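Rultach Community Kitchen is looking for a part-time breakfast cook to start in May. The job is 20 hours a week, early mornings, at our building on Ondau Street in Plurnport.

We serve a sit-down breakfast to anyone who comes through the door, plus a takeaway counter that helps pay for it. Last year we put out 908 breakfasts in our busiest month. Most of it is eggs, porridge, toast, beans and fruit, with a baked dish when we have the donations for it.

## What you would be doing

- Opening the kitchen at 5:30 and having hot food ready by 7:00
- Cooking and plating to order, with one other person on the line
- Keeping the fridge and freezer logs up to date
- Checking in deliveries and rotating stock
- Cleaning down at the end of service, including the grill and the floor drains
- Telling Kirstin Ogilvie, the kitchen manager, what is running low

You will also make the tea and coffee for the first half hour, until the counter person starts at 7:30.
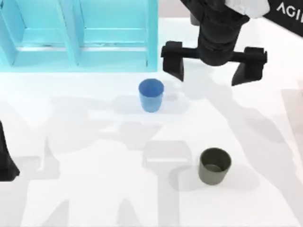

The shift finishes at 9:30. There is a short handover with the lunch cook, Aivar Rebane, who needs to know what has been used and what is thawing. Please don't apply if you have another job that starts at 9:30 across town — we have tried to make that work before and it made trouble for both shifts.

## What we need from you

You should have at least 2 years of paid cooking experience. It can be in a café, a camp, a school, an aged care home or anywhere else that feeds people in numbers. A trade certificate is welcome but we don't require one. You do need a current food safety certificate, or to be willing to get one before you start. We will cover the fee.

You need to be able to lift 20 kg and stand for most of the shift. The kitchen is on the ground floor, but dry goods are kept upstairs and there is no lift.

Buses don't run early enough from the east side of Plurnport, so think about how you will get here. Parking behind the building is free before 10:00.

## Pay and conditions

The rate is $31.50 an hour, with paid breaks and a meal each shift. After six months we pay a yearly allowance of $1000 toward training or work boots. The first three months are a probation period.

## How to apply

Send a résumé and a few lines on where you have cooked to Eilidh Innes, or drop them at the office, room 121. Include the name of one person we can call. Interviews will be held on site and include a paid trial shift.

Posted 29/01/2023. The ad stays up until the job is filled.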